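Plateau clair, chant sombre, rien qui dépasse : la table de tri Juko est le meuble dont on nous parle le plus à l'atelier, et c'est aussi celui que nous avons le plus retouché. Elle sert à vider un sac, à étaler ce qu'il contient et à décider calmement de ce qui part où. On peut aussi y déballer des colis, y plier du linge ou y préparer des commandes, et beaucoup de clients le font très bien ! Mais elle a été dessinée pour le tri, et c'est là qu'elle nous rend heureux.

# Table de tri Juko

**Gamme :** Judska
**Fabrication :** atelier Vasseur
**Usage :** intérieur, pièce sèche ou carrelée
**Livraison :** piètement monté, plateau à visser

## Pourquoi une table, et pas un bac de plus

Quand on commence à trier sérieusement, le réflexe est d'acheter des bacs. Un pour le carton, un pour le plastique, un pour le verre, puis un petit pour les piles, et très vite on se retrouve debout devant une rangée de couvercles avec un emballage à la main, sans trop savoir. Le problème vient des objets composés : la coque collée sur une carte, la boîte qui garde sa fenêtre transparente, le sachet qui contient encore quelque chose. Il faut les poser quelque part, les regarder, parfois les ouvrir en deux. Au-dessus d'un bac, c'est pénible. Sur une grande surface claire, ça devient presque agréable (si, si, essayez).

Francine Marchand, qui a dessiné la Juko, triait à l'époque sur sa planche à repasser. Elle en avait gardé deux exigences : que ce soit large, et que l'on voie tout. La première version était en bois sombre, très belle, et les petites choses noires y disparaissaient complètement. Un bout de cordon, une vis, un bouchon foncé... on les retrouvait par terre. Nous sommes passés au plateau clair dès la série suivante et nous n'en avons plus bougé.
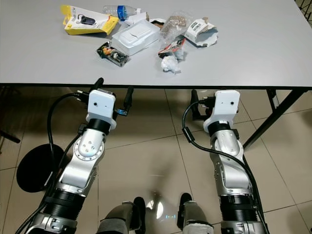
*Un sac ordinaire étalé sur le plateau : blister jaune, bouteille, barquette blanche, carton déchiré et papier froissé.*

C'est avec ce genre de mélange que la table montre ce qu'elle sait faire. Le carton ouvert se repère tout de suite, la barquette aussi, et on pense à mettre de côté le petit circuit imprimé, qui n'a rien à faire avec le reste et qu'on aurait facilement laissé filer au fond d'un sac. La bouteille se traite à part, bouchon compris, selon la consigne locale. Quant au sachet transparent, il a encore un contenu brun en grains : on le vide d'abord, on le range ensuite.

Sur la droite, il reste de la place. Nous y tenons beaucoup ! Une table de tri remplie d'un bord à l'autre ne sert plus à grand-chose, et la zone libre est celle où l'on travaille vraiment.

## Le plateau

Il fait 28 mm d'épaisseur. Nous avons essayé plus fin, c'était plus léger à porter et ça sonnait creux dès qu'on y posait une boîte de conserve. Avec 28 mm, le bruit est mat et la surface ne fléchit pas quand on s'appuie dessus pour attraper un objet au fond.

La finition est mate, légèrement satinée au toucher. Un revêtement brillant aurait été plus spectaculaire sur les photos, mais il renvoie la lumière du plafonnier en plein dans les yeux, et les films transparents deviennent introuvables. Sous un éclairage franc, la teinte peut sembler presque blanche ; près d'une fenêtre, par temps couvert, elle tire davantage vers le gris. Si vous hésitez avec la couleur de vos murs, demandez-nous un échantillon, nous l'envoyons volontiers.

Le chant avant est fin et foncé. C'est un détail auquel Francine tenait : on perçoit la limite de la table du coin de l'œil, et on pousse moins souvent une boîte dans le vide.

## Les dimensions

- Profondeur : 900 mm
- Épaisseur du plateau : 28 mm
- Poids du plateau seul : 23 kg
- Longueur : au choix, selon la pièce
- Rallonge latérale en option : 600 mm
- Hauteur : réglable par les pieds, à la livraison ou plus tard

La profondeur surprend un peu quand on a l'habitude des plans de travail de cuisine. Gardez-la si vous le pouvez ! C'est elle qui permet d'avoir un fond de table pour ce qu'on n'a pas encore regardé, et un devant de table pour ce qu'on a en main. Dans un couloir ou une buanderie étroite, nous pouvons couper plus court, mais parlez-nous-en avant de commander : les perçages du piètement changent.

Le plateau se porte à deux. Une personne seule y arrive, nous l'avons tous fait un jour ou l'autre, et nous l'avons tous regretté dans l'escalier.

## Le sol et le calage

La Juko se plaît particulièrement sur du carrelage, où un coup de balai suffit après une séance. Les joints peuvent gêner un pied mal placé, et la table se met alors à danser de façon très agaçante. Chaque pied est muni d'un vérin qui se tourne à la main. Posez la table, appuyez sur les angles, corrigez, recommencez une fois. Sur un vieux parquet, glissez les patins feutre (ils sont dans le sachet de visserie, tout au fond, ne les jetez pas avec l'emballage comme l'a fait une bonne partie de l'équipe).

Laissez de quoi passer devant la table sans vous contorsionner. Les bacs se rangent mieux sur les côtés que dessous : on les voit, on y dépose les choses sans se plier, et le dessous reste facile à nettoyer.

## Comment nous trions dessus

Chacun a sa méthode, et nous n'allons pas vous imposer la nôtre, mais comme on nous la demande souvent, la voici.

On renverse doucement le sac vers le milieu du plateau, sans chercher à répartir. On prend ensuite les objets du bord avant, un par un, en gardant le tas tel quel derrière. Les choses souples viennent en premier, films et papiers, parce qu'elles cachent le reste. Puis les volumes : cartons, bouteilles, barquettes. Les objets qui posent question glissent vers un angle et on ne s'en occupe qu'à la fin, quand la table s'est dégagée. Les petits emballages imprimés méritent qu'on les tienne droits devant soi un instant, à la lumière, le temps de lire les pictogrammes. Ils sont minuscules, ces pictogrammes — quelqu'un devrait vraiment s'en occuper. 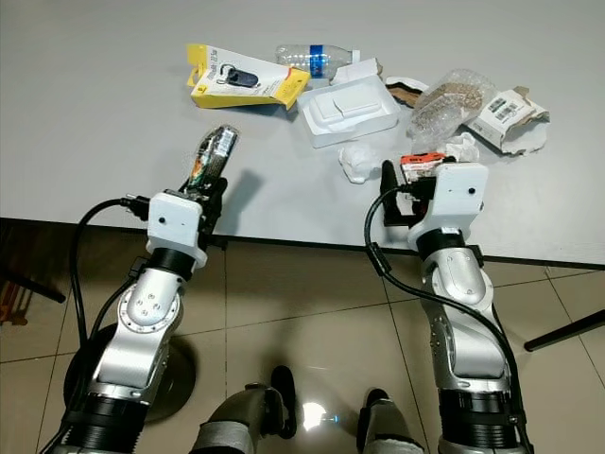
Pour les blisters, prenez votre temps. La partie en carton se détache souvent de la coque si on la pince par un coin, et l'on obtient deux morceaux faciles à ranger. Quand la colle résiste, n'insistez pas avec un cutter directement sur le plateau : le revêtement supporte beaucoup de choses, mais une lame y laisse une rayure, et les rayures retiennent la poussière. Une planchette de découpe fait parfaitement l'affaire.

Les petites boîtes se mettent à plat avant d'aller au bac. C'est bête, mais on gagne une place folle, et on vérifie du même coup qu'il ne reste rien dedans. Nous avons retrouvé comme cela des notices, des piles neuves, une clé (celle de l'armoire à outils, cherchée pendant tout le mois d'avril).

Si vous triez à plusieurs, mettez-vous côte à côte et laissez le tas entre vous. Face à face, on finit toujours par se repasser les mêmes objets. Avec des enfants, baissez la table d'un cran et donnez-leur une seule matière à chercher. Ils adorent le carton.

## L'entretien

Une éponge humide, un peu de savon noir, un chiffon sec. Nous n'utilisons rien d'autre à l'atelier. Les taches de café et de sauce partent sans discuter si on ne les laisse pas dormir là jusqu'au lendemain. Les encres d'imprimerie, celles des sacs de supermarché surtout, peuvent déteindre sur une surface mouillée : passez l'éponge une fois le plateau vidé, jamais pendant.

Évitez la poudre à récurer, le côté vert des éponges et les disques abrasifs. Évitez aussi d'y poser une casserole sortie du feu. Pour le chant, un coup de chiffon sec suffit ; regardez de temps en temps l'état des angles, qui prennent les chocs en premier.

Les vis du piètement se resserrent une fois, quelques semaines après le montage. La clé est fournie.

## Ce qui va avec

**Bacs Trulel.** Ce sont eux que nous utilisons. Ils s'accrochent au piètement par un crochet simple et se décrochent d'une main, même pleins. Il existe une version haute pour les bouteilles et une version plate, que nous préférons pour le papier.

**Rallonge de 600 mm.** Elle se fixe à gauche ou à droite, au même niveau que le plateau principal, avec un joint serré. Très pratique si vous déballez des colis au même endroit. Elle se démonte sans outil.

**Rebord arrière.** Une bande basse qui empêche les bouteilles couchées de partir contre le mur. Nous l'avons ajoutée sur demande et elle est maintenant sur presque toutes nos tables.

**Coupelle à petites pièces.** Pour les vis, les piles, les composants, tout ce qui roule ou se perd. Elle n'est pas fixée, vous la posez où vous voulez.

## Questions qui reviennent

*Peut-on la laisser dehors, sous un auvent ?*
Non. Le plateau supporte l'eau d'une éponge, pas l'humidité d'un hiver.

*Peut-elle servir de bureau ?*
Oui, et la profondeur est même très confortable pour un grand écran. Prévoyez simplement un passe-câble, que nous perçons à la demande avant l'expédition.

*Le plateau seul est-il vendu ?*
Oui, pour ceux qui ont déjà des tréteaux solides. Indiquez-nous leur écartement et nous vous dirons si cela convient.

*Livrez-vous à l'étage ?*
Cela dépend du transporteur. Signalez l'escalier dès la commande, surtout s'il tourne.

## Commander

Envoyez-nous la longueur souhaitée, la hauteur approximative de la personne qui l'utilisera le plus et, si possible, un croquis de la pièce avec la porte et la fenêtre. Un dessin au dos d'une enveloppe nous convient très bien. L'atelier Vasseur vous répond avec un plan coté, que vous pouvez corriger autant de fois que nécessaire avant la découpe. Les échantillons de teinte partent par courrier le jour de la demande, quand elle nous parvient avant midi.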